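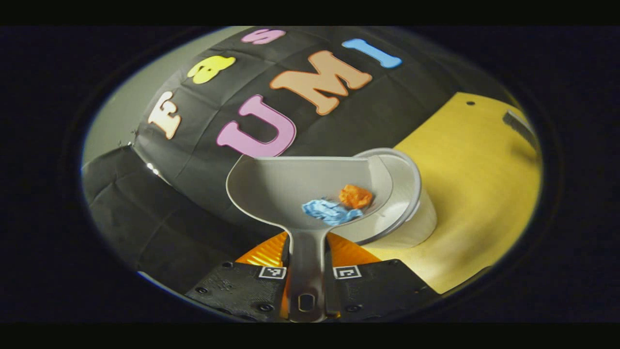
Robotics Club > Tutorials

How to record a sweep-up task with a hand-held gripper

12 August 2025

Our club at Gondport finally has a beginner task I'd recommend to anyone, and it's picking up trash! Two scraps of crumpled paper, a dustpan, a little round bin. I've been running it with new members since February and I still enjoy it (I may be easy to please). These are my notes for the teams doing the Clasholm student challenge, but they should work for any class with a gripper like ours.

Setting up

Crumple your scraps first. We use blue and orange, and I like one squashed fairly flat and the other rolled tighter, because they slide differently and you want both kinds in your recordings. Put the bin behind where you'll be working, close enough that you can reach it without stretching. We work on the yellow board with the black cloth beside it, and the gray pan shows up nicely against both.

Check your markers before you start. Each finger has its little square marker, and if there's tape or a thumb smudge on one you'll lose the finger width later and spend your evening deleting things. Ask me how I know.

Grabbing the pan

Pinch the handle low down, near the end with the hanging hole, and get it centered between the fingers. The orange ribbed parts should wrap the handle on both sides. Squeeze all the way, then give it a small wiggle. If the pan swings, let go and grab again. Don't try to fix a bad grip halfway through a take, I've watched four people do it and all four dropped the pan.

Moving it

Scoop, lift, pause for a beat, then carry the pan over the bin with the lip pointing away from you. Keep the floor of the pan tilted so the scraps stay in the scoop. Go slower than feels natural! Everybody rushes the tip at the end and the orange one goes rolling across the board.

After the tip, bring the pan back to where it started and open the fingers. That's one take.

How many takes

Each team does 56, in sets of eight, and swaps operators between sets. Move the scraps a bit every time, and shift the bin at the start of each set. The Chauhan workshop sheet tells you to leave the bin alone, but ours got much better once we ignored that part.

Saving your work

Name the folder with your team and set number, then copy it to the Liltico drive before you leave the room. We've got nearly 3000 clips on there now from all the tasks together, so please, please don't call yours "test2". Dropped-scrap takes go in their own folder. Keep them, we'll use them next month.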